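Licensing talk, Thursday, 3 p.m. slot
Speaker notes, Trevor Li

Start with who we are. Prandine makes radio modules for other people's devices. We hold 87 patents and pay to use a lot more than that. I work on the paying side.

Slide 2. What a standard patent is. If your device follows the wireless standard, it uses the patented method whether you meant to or not. The owner has promised to license on fair terms. The promise does not say what fair means. Pause here and take questions if there are any.

Slide 3. The Diven letter. They wrote to us with a list of 345 patents and asked for a rate on the full price of the device. We asked for claim charts. We got charts for 3. Say plainly that this is common and that it was not a bluff on their part. The rest of the list was real, we just had not seen the work.

Slide 4. The base matters more than the rate. One percent of a module and one percent of a finished tablet are very different sums. Arlo Haddad has the worked numbers in the handout, so don't read them aloud.

Slide 5. Lahlou and the pool. A pool gives you one contract covering 700 patents from several owners. Less paperwork. You may pay for patents you already license elsewhere, so ask for the deduction before you sign. We asked after, and it took most of a year to sort out.

Slide 6. What to do when a letter arrives. Log the date. Send it to legal the same day. Answer it, even if the answer is short. Courts look at how both sides behaved, and silence reads badly. Engineers should not discuss the letter by email.

If time is short, skip slide 7 (the Brollwood appeal) and go to questions. The appeal is still open and I can't say much about it anyway. Handouts are by the door. 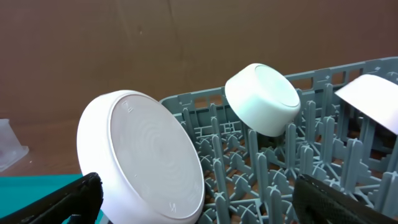
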